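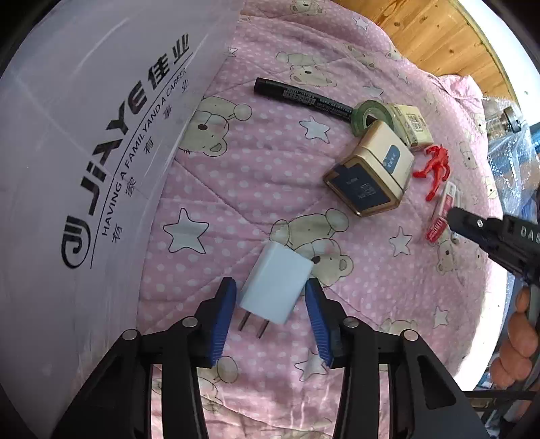 Stovik streaming stick: a month on the couch with it

By Veronika Fuchs
July

Print this article | E-mail this article

So my old streaming box finally gave up in the middle of a season finale (of course it did), and I picked up the Stovik the next morning. I've been watching way too much TV on it ever since, all in the name of this review!

Setup took me two tries. The first time it refused my Wi-Fi password, the second time it took the very same password without a complaint. After that it was smooth going, and the home screen is nicely plain – your shows up top, new stuff underneath, and no giant trailer blaring at you while you hunt for the next episode.

What I love most is the watchlist. It pulls everything from all my apps into one row, and it remembers exactly where I stopped. I had 2 episodes of a Danish crime series left and it found them before I'd even sat down. It holds up to 500 titles, and my friend Burgi is already past 400, which says a lot about Burgi.

The remote is my big gripe. It's tiny, the mute button sits right next to the power button, and I've shut the whole thing off during a big reveal more often than I'd like. The voice search is hit or miss too. It does fine with movie titles but gets lost with actors' names.

Would I buy it again? Yes, I think so, mostly for that watchlist. If you only use one app, stick with whatever's built into your TV and spend the money on popcorn.

Print this article | E-mail this article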